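Fomley winning the Langat audience award - deserved or not?

istodov_fan30
Well I've had a cup of tea and calmed down a bit, so I thought I'd start a thread. Fomley took the audience award at the Langat music night and I couldn't be happier for them! I've followed the five of them since they were playing the food court to my sister and a few confused shoppers, and when Jovita Olvera thanked her mum from the stage I had a proper cry on the couch.

gumaro_b
Lovely for them, but I do think Flotholm were robbed. They had the better album by a long way, and they toured all of August with a sick drummer.

istodov_fan30
Better album, maybe. It's an audience award though, mate, the audience voted. I put mine in at 11 at night with one eye open.

gumaro_b
Yes, and how many votes did you put in? The rules let you buy them in packs of 100. Somebody in the Fomley fan group was bragging about 3000. I don't call that an audience, I call it a credit card.

zamudio_j
Jaqueline here, I help run that fan group (hello Gumaro, we've met in the merch queue). The 3000 was the whole group pooling together, and plenty of us put in a few dollars and no more. Flotholm's fans had a vote drive as well, I remember the posters, they were very nice ones in a sort of plum colour.
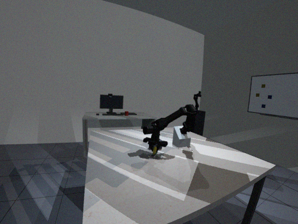 And while I'm going on, the judges' prize went to Yolotzin Rosales, with no public vote in it at all, so there's still something there for people who'd like it decided on the music. I thought her speech was the best of the night, even if they did start the band up over the end of it.

gumaro_b
Fair enough about the posters. I still reckon they should cap it at one vote each.

crescencio_z
I'd be happy with a cap too, and I voted for Fomley. Does anyone know if the full show is going back up? My stream dropped out just before the Istodov medley.

zamudio_j
It's up on the station's site now, Crescencio. The medley starts at 111 minutes, and turn it up for the second song.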